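How to prepare wrist camera clips for the Stoseren labeling service

Last updated: 2018-11-23

Contents
1. What you need
2. Set up the project
3. Cut the clips
4. Choose the views to keep
5. Write the object list
6. Upload and check the report
7. Common errors
8. Open-finger views

Stoseren is the labeling service of Wunard. You send short clips from the camera at the wrist of the robot, and you receive the same clips with the outline and name of every object that you asked for. The service is simple to order, but the first package of many customers comes back with a long list of questions, and then the work stands still for several days. Our own first package at Brekunside came back two times. In this tutorial I describe the way we prepare packages now.

I assume that your robot already records and that you can open the clips on a normal computer. The make of the arm or gripper is not important for the steps.

1. What you need

- A Stoseren account with one free project. The trial account is enough for the first package.
- The Lynch desktop program, which Wunard gives with the account. It cuts the clips and builds the package.
- Your recordings, sorted in one folder for each place where the robot worked.
- A text editor for the object list.
- Free disk space of two times the size of your recordings. Lynch makes a copy and does not touch the original.

One package can have at most 3,000 clips. If you have more, make two packages, and keep each room complete in one of them. When we divided a room between two packages, different people labeled them and the same box had two names.

2. Set up the project

Start Lynch and choose New Project. Give a name without spaces. Under Camera, select Wrist. The default is Head, and it is easy to miss. With the wrong setting the program expects the horizon to be level and it will mark almost all of your clips as damaged.

Next, open the Tool Area tab. Draw the region where the gripper is always present. For most grippers this is the bottom center, where the body is, and also the fingers on the two sides. Draw it with the fingers fully open. If you draw it with closed fingers, the open fingers will be outside the region and the labelers will treat them as objects on the table. You do not have to draw very exact. A margin of a finger width is good.

Save the tool area under its own name. You can load it again in the next project if the camera mount has not been moved.

3. Cut the clips

Lynch can cut by time or by movement. By time is faster. By movement is better for wrist recordings, as the camera travels with the hand and a cut in the middle of a fast turn gives you only blur. Put the movement limit to Low, press Preview, and look at the first twenty clips. If they begin while the hand is still turning, go one step lower.

From our July recordings we got 1,589 clips this way. It needed one night on an old office computer.

4. Choose the views to keep

This step takes the most time and I recommend you do it by hand, at least for the first package.

Keep a clip when:
- the gripper is visible and the fingers can be told from the background;
- at least one object from your list can be recognized without guessing;
- the objects near the fingers are sharp. A soft background is no problem.

Remove a clip when:
- the fingers touch the camera side of an object and hide everything else;
- the light changes strongly in the middle of the clip;
- it repeats the previous clip.

We removed 527 clips, the largest part of them repeated views. It looked like a big loss, but the price is per clip, so we were not sad.

Keep some clips where the shelf or table is full and things stand in front of each other. A model that has seen only one cup on a clean table will not help you in a real office.

5. Write the object list

The object list is a text file with one name on each line. Please take care with it. The labelers follow it by the letter.

Use the common name and one color if you need to separate two objects:

mug, white
basket, red
pen holder, black
marker, white
book
bottle, green

Do not write the brand if you can avoid it. Do not write where the object is, for example "book on the left". The wrist camera turns and left becomes right in the next clip.

Transparent bags, cables and thin cords are difficult. Decide before the upload if you want them, and write the line "ignore: cable" or "ignore: bag" when you do not. If the list says nothing, the labeler will ask, and every question stops the package.

For books, we first wrote each title. It was a mistake. The spines can be read in one clip and not in the next. Now we write only "book" and give numbers to those we need.

6. Upload and check the report

Press Build Package. Lynch shows the number of clips and the estimated price. Compare the number with your own note, and after this press Upload. The upload can be stopped and continued.

After the first check, you receive a report with three columns: Accepted, Question, Returned. Open the Question column first. In our second try 1,119 clips were sent (we had made the list more strict), and all questions were about two lines in the object list. We corrected the lines and pressed Send Again. You do not need to upload the clips one more time.

A question waits seven days for your answer. After that the clip goes to Returned and you pay a small fee if you want it back in the line.

7. Common errors

"Tool area is missing." You saved the tool area but did not connect it to the project. Open the project, choose Tool Area, Load.

"Horizon check failed." The camera is set to Head. See step 2.

"Name appears two times." Two lines in the object list are the same. Look also for a space at the end of the line.

The package is accepted, but the fingertips have labels. The tool area was drawn with the fingers closed. Draw it again and ask support for a new check. For the trial account one new check is free.

The clips are in wrong order. It is only the display. Sort by Source in the menu View.

8. Open-finger views

Compare your own clips with these two before you draw the tool area. Both fingers and the black body between them should be inside the region, on a shelf the same as on a table. 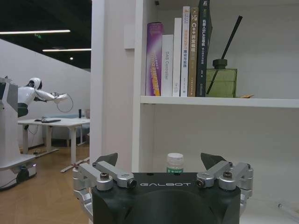
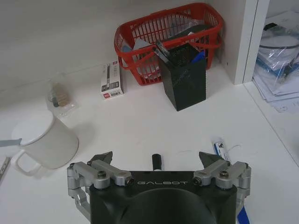 Wrist views with open fingers. First: shelf with books. Second: table with mug, red basket and pen holder.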